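Skotden is back on for November, and I signed up before I'd even finished my coffee! For anyone who missed it last year, it's the weekend wilderness skills course up on the Minja trail, two nights out with a tarp, a knife and whatever you can carry on your back.

Hala Filali is running the fire and shelter sessions again (she's the one who got me to finally quit buying fancy fire starters), and Aisyah Ginting takes over water and navigation. Camp sits at 3000 feet, so pack for cold mornings. I didn't last time and I shivered through breakfast both days.

The big change is the route. You'll park at the Pruketti lot and hike in from there, and Danang Sembiring tells me the old creek crossing is closed for good. Fine by me, I fell in it. 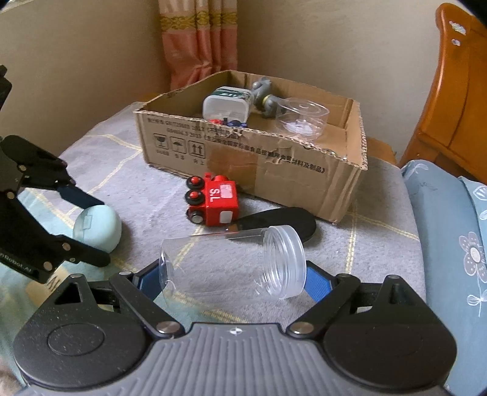 Sign-up is at the Olov outdoor store, ask for Afiq at the back counter, and they'll hand you the gear list too. It costs $881 with meals on the first night only. After that you're eating what you hauled in, so plan on more oatmeal than you think you want. Check-in opens at 7 a.m. and the group leaves at 8 sharp.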